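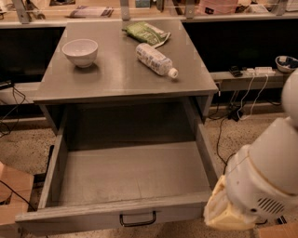

Workplace Automation > Staff and Scheduling

Clearing robot introduced at our site: how should duties and job descriptions be revised?

Posted by Carnbridge_Facilities

Our office in Carnbridge provides shared desks to visiting staff. Until June, two attendants on the evening shift cleared each desk at the end of the day, putting bowls, drink bottles and snack wrappers where they belonged and checking that the drawer had been left open and empty for the next user. Management has now assigned part of this work to a robot arm, which the staff call Gander.

The attendants have been told that their positions are secure, but their written duties have not been changed. They are still held responsible for every desk, including those they no longer handle themselves. One of them has asked, reasonably in my view, who must answer for an item that is thrown away in error. We would be grateful for guidance from any employer that has already revised its job descriptions.

Romana Šindelář
Cotamstead

We faced the same matter when our site in Cotamstead made a similar change. The first point to settle is responsibility. Our revised duties state that the attendant answers for the final check of the desk, and that the supervisor answers for the instructions given to the machine. Before this was put in writing, attendants were repeating the whole job by hand for fear of blame, and no time was saved.

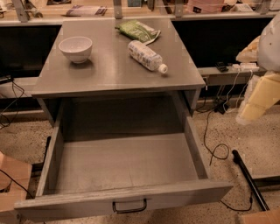 The second point is the treatment of items whose owner is not known. A bowl may be the property of the office or of a visitor, and a bottle may be one that somebody intends to collect. We require a person to decide in all such cases. The item is left on the desk and the attendant records it in the log. In the first month the log held 141 entries, most of them concerning bottles.

I would also advise you to consult the attendants before the new duties are issued. Ours asked for 12 paid hours of training and for the right to stop the machine without giving a reason. Both requests were granted. The grade of the post was reviewed at the same time and was raised by one step.

deskside3141

Check the contract first. If it says "clearing desks" and they now spend the shift watching a machine clear desks, that may be a different job and should be discussed with HR. We did not do this and it caused a dispute.

Carnbridge_Facilities

Thank you both. I have forwarded the wording on the final check to our personnel office. Ms. Šindelář, may I ask whether your attendants on the Sunday shift work under the same terms, or whether a separate agreement was needed?

Romana Šindelář
Cotamstead

The same terms apply. The only addition is the name of the supervisor on call.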